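Motaung, atelier « Objets et accessoires de jeu »
Notes de cours, séance 2 : mettre la table pour de faux
Intervenant : Wian Mofokeng

Rappel de la séance précédente. Nous avions quitté la dînette au moment où le service en porcelaine miniature perdait sa dernière anse. Ceux qui ont rendu leur fiche de lecture peuvent passer à la suite. Les autres aussi, mais avec moins de dignité.

1. Le jouet alimentaire et son assiette

On étudie beaucoup l'aliment factice et très peu ce qu'on met dessous. C'est dommage : un légume posé à même la table reste un jouet mal rangé, alors que le même légume dans une assiette devient un déjeuner. L'enfant de trois ans le sait parfaitement. L'adulte le redécouvre à genoux sur le tapis, au moment où on lui demande s'il a fini.

Vocabulaire à retenir pour les comptes rendus :
Le fond : la partie plate, où l'on sert.
Le marli : le bord, plus ou moins incliné, où l'on ne sert rien mais où tout finit par arriver.
La lèvre : l'extrémité relevée du bord. Sur une assiette jetable, c'est elle qui plie la première.

2. Pourquoi le jetable

Le catalogue Drendska que je fais circuler compte 309 références de dînette, dont une saucière. Je n'ai jamais vu un enfant réclamer une saucière. L'assiette en papier, elle, n'y figure pas, sans doute parce qu'elle ne coûte presque rien et que personne n'a envie de la photographier sur fond de lin.

Elle a pourtant des qualités pour l'atelier. Elle s'empile, elle se colorie, elle tombe sans drame. Elle est en outre à l'échelle de l'adulte, ce qui rend le repas légèrement absurde : un légume minuscule au milieu d'une grande étendue de papier. Certains restaurants facturent cela très cher.

Prévoir pour le groupe un lot de 80 assiettes unies. Je sais, c'est beaucoup. Vous verrez en mai.

3. La couleur

Règle d'atelier : l'aliment doit se détacher du fond. La tomate sur assiette rouge a été tentée l'an dernier par un binôme courageux, et on la cherche encore. Le jaune vif fonctionne très bien avec les violets et les bleus soutenus, moins bien avec le maïs, le citron et la banane, qui forment malheureusement la moitié du panier Himus. Le blanc convient à tout et n'amuse pas grand monde.

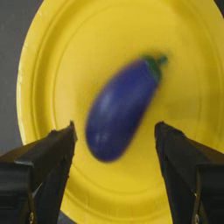
L'aubergine mérite un mot à part. Dans la vraie vie, c'est le légume que l'on pousse au bord de l'assiette en espérant que la conversation change. Dans la dînette, elle est servie au petit déjeuner, au goûter, au chien. Sa forme y est pour beaucoup : allongée, renflée d'un côté, reconnaissable même quand on la regarde de travers. Comparez avec la pomme de terre factice, que tout le monde prend pour un caillou.

4. Exercice

Par deux, composer un repas à partir du panier, sur assiette unie. Un seul aliment par assiette pour le premier essai, puis autant que vous voulez, puis de nouveau un seul quand vous aurez compris. Noter la couleur du fond, celle de l'aliment, et ce que le voisin croit reconnaître à l'autre bout de la table.

Rédiger ensuite un commentaire de plus de 200 mots. « C'est mignon » compte pour deux mots et ne sera pas noté au-delà.

5. Rangement

Les aliments retournent dans le panier, les assiettes intactes sur la pile. Les assiettes pliées vont au bac de découpe, pour la séance sur les masques. Merci de ne pas glisser de légumes entre deux assiettes : la pile penche, et j'ai déjà donné.

À lire pour la prochaine fois : le dossier Grernbridge sur les fruits à découper, partie consacrée aux attaches velcro. Apporter des ciseaux et, si possible, la fiche de lecture en retard.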